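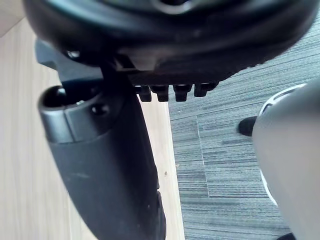

Why not just raise the current limit and be done with it, Flirico asked in the comments on last week's handout. Several of you liked the comment, so we will start there.

Unit 4: The arm that stopped when it felt like it

Reading: the Cunari fault log, all 192 lines. Most of them say the same thing. Read them anyway.

1. What happened

The Cunari cell ran a pick task in a loop. On cycle 40 the arm froze halfway through a move and reported an overcurrent on the wrist joint. The operator cleared the fault and pressed start. It froze again 18 cycles later. The operator cleared that one too, with what the log suggests was growing speed.

By the end of the shift the limit had been raised twice. The faults went away. So did the wrist gearbox, the next morning.

2. What the fault was saying

An overcurrent trip means the motor is drawing more than it was told it could. Usual suspects:

- the load is heavier than the number typed into the controller
- something is rubbing, binding or pulling
- the motion profile asks for more acceleration than the joint can give
- the sensor is wrong (everyone's favorite, seldom the winner)

In this case a cable had been tied down too tightly after a gripper change. With the wrist turned far enough, the arm was playing tug-of-war with its own wiring. The Fastier controller noticed. Its reward was a higher limit.

3. Back to Flirico's question

You may raise a limit when you can write down why the old one was wrong. "It keeps tripping" describes the fault and gives no reason for changing anything. Keep in mind that on many arms the same current reading feeds collision detection. Raise it far enough and the arm becomes very relaxed about hitting people.

4. Before the lab

Power off and lock out before you put a hand near the wrist. Turn each joint through its full range at slow speed and watch the cables from outside the fence. Check the payload setting against the tool that is on the arm today.

The Van den Broek worksheet is due at the start of lab. Question 3 has a typo: "torque" should be "torque limit." Full marks if you already caught it.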